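**Bestov zipper bags, small, box of 30**

I bought these in May to replace the fold-top sandwich bags we had been using for packed lunches. We are on our third box now, so I have a fair idea of what they do well.

The plastic is clear enough that I can tell what is inside without opening anything. The closure is a single press seal, and the color makes it easy to find in a crowded fridge drawer. I run my thumb along it twice - once is not always enough near the corner.

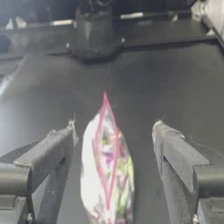

I use them mostly for salad and cut vegetables. Shredded lettuce keeps two days before the edges go brown, three if I put in a piece of paper towel. Anything with dressing goes in a tub instead. I had one bag leak on the way to work, and I had overfilled it.

They can be washed, but the corners are slow to dry. I get four or five uses out of each before the seal goes slack. The Whitlock bags I tried before were thicker and lasted longer, but they cost more and the plastic was cloudy.

The box is flimsy and the perforated opening tore on all three. I keep the bags in a drawer now. Four stars.

Elsie Rudd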